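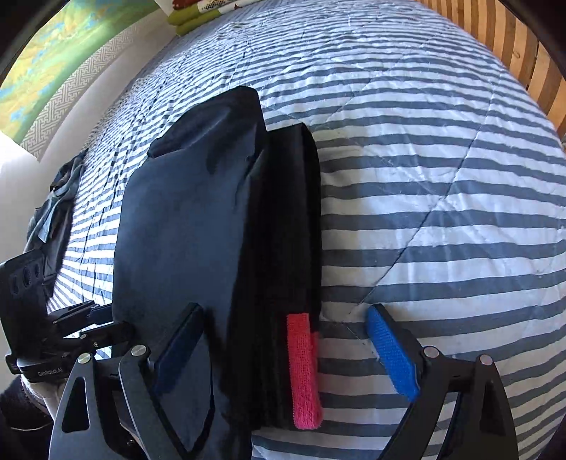
Notice to All Chairs

The following account was prepared for the Edonham branch of the Daneshvar Salons at the request of the head office, which wished to know why the August promotion had been carried out in the manner it was. It is given in the order in which events took place.

In the second week of August the branch received the promotional packet for the month. The packet contained one window poster, a stack of cards, and a letter of instruction. The letter stated that every client who presented a card was to receive a complimentary scalp treatment, and that every client who received a scalp treatment was to be asked for the name of one person who might also benefit. Staff were reminded that the wording of the question had been approved and was not to be varied. The wording was: "Who else should we be looking after?"

The branch at that time had five chairs, four of them in regular use. Leena Rautiainen was the manager and had been so for eight years. She read the letter aloud before opening, as the handbook required, and asked whether there were any questions. There were none. The poster was placed in the window to the left of the door.

The first card was presented that morning by a retired surveyor, who came in every third week for a trim and did not ordinarily speak. He received the treatment. When the approved question was put to him he considered it for the length of time it took to comb out his hair, and then said that his brother should be looked after. The stylist wrote down the brother's name and asked for a telephone number. The surveyor said that there was no number. His brother had gone to live in Gollow after a disagreement over a boat, and the two had not spoken since their mother's funeral. He paid for the trim and left.

The name was entered in the referral ledger. The column for telephone number was left blank.

The second card was presented by a woman who worked nights at the Hultel bottling plant. She named the girl who trained beside her, who was sleeping in her car. The third was presented by a schoolteacher, who named a former pupil. The fourth client named herself. The stylist explained that the offer was intended for new clients only, and the client said that she understood this, but that the question had been who should be looked after, and she had answered it.

By closing time the ledger contained eleven names. Two had telephone numbers.

Mrs. Rautiainen reported the matter to the regional supervisor by telephone. She stated that the promotion was producing referrals of an unusual kind and asked whether the question might be changed to "Do you have a friend who would like an appointment?" The supervisor replied that the wording had been tested at considerable expense and that other branches had reported no difficulty. She was advised to continue.

She continued. It should be recorded that the staff observed the instructions in every particular. The treatment was given at the basin with the lights turned down, for the full time, and the question was asked while the client's eyes were still closed. Several stylists later expressed the view that this was the cause. A person lying back with warm water running behind the ears, they said, was not in a position to give the ordinary sort of answer. Mrs. Rautiainen did not express a view.

At the end of the second week the ledger was full and a second was opened. The names in it included a husband, two husbands no longer living, a horse, a man who sold newspapers outside the courthouse, and a large number of daughters. One client had given the name of a street. Another had declined to give a name and had asked that the line be left empty, but that it be numbered with the rest, and this was done.

The letter of instruction required that each referral be contacted within five working days. Mrs. Rautiainen divided the list among the staff and kept for herself those entries that lacked a number. After closing she sat at the reception desk with the directory and the branch telephone. Where an address could be found, she wrote. The letters were set out on company paper and followed the approved form, which began, "Someone who thinks highly of you has suggested that we get in touch." The form did not permit the sender to say who.

She wrote in this way to the surveyor's brother, in care of the harbor office at Gollow.

The telephone calls were less simple. Many of those who were reached wished to know which person had given their name. The stylists replied, as directed, that this was confidential. Some of those called became suspicious and ended the conversation. Others began to guess. They proposed one name after another, and the stylists, who were not permitted to say yes or no, were obliged to listen. One woman guessed for so long that the stylist's next client had to be moved to another chair. At the end of the call she booked a cut and color, and thanked the stylist warmly, although nothing had been confirmed.

It was through these calls that the branch came to fill its book. By the close of the month the number of appointments had reached 123, more than had been taken in any August on record, and the fifth chair was brought back into use. The head office sent a certificate. It also sent a request for the conversion figures, and it was in preparing these that a difficulty was found.

The figures were to show, for every new client, the existing client who had made the referral. Mrs. Rautiainen began to match the second ledger against the appointment book and discovered that a good many of those who had come in were not on the list at all. They had been told of the matter by someone who had been called. They had come, when asked at the desk, to find out whether their names were in the ledger.

The handbook did not provide for this. The ledger was the property of the company and could not be shown. Mrs. Rautiainen accordingly instructed the staff that any client who asked was to be told that the branch was unable to discuss the contents of the ledger, but that a card was available, entitling the holder to a complimentary scalp treatment. The clients accepted the card. They lay back at the basin, and at the proper moment they were asked who else should be looked after, and their answers were written down.

In this way, and within the rules, a large part of the town was entered.

The surveyor came in for his trim in the first week of September. The poster had by then been taken down. He sat in his usual chair and did not speak. When the stylist had finished with the back of his neck, the door opened and a man came in from the street carrying an overnight bag and a sheet of company paper that had been folded many times. He asked at the desk whether he was in the right place. He said that he had received a letter and that it did not say from whom, and that he had come on the early bus from Gollow because he could think of only two people it might be, and one of them was dead.

Mrs. Rautiainen informed him that the branch was unable to discuss the contents of the ledger. She then told him that the promotion had ended and that she was no longer authorized to offer the treatment, but that if he cared to take a seat, a chair would shortly be free. She indicated the one beside the surveyor.

The stylist has stated that neither man said anything while the cape was being fastened. They looked at each other in the mirror. After some time the surveyor remarked that his brother had let his hair go, and the brother said that there was no one in Gollow who could cut it.

The conversion figures for the Edonham branch were submitted late. Under the heading of referrals made, Mrs. Rautiainen entered 913. Under the heading of referrals traceable to source, she entered one, and attached a receipt for two haircuts, paid together.

The head office has asked whether the question should be used again next August. The branch has replied that it has cards remaining, and requests a third ledger.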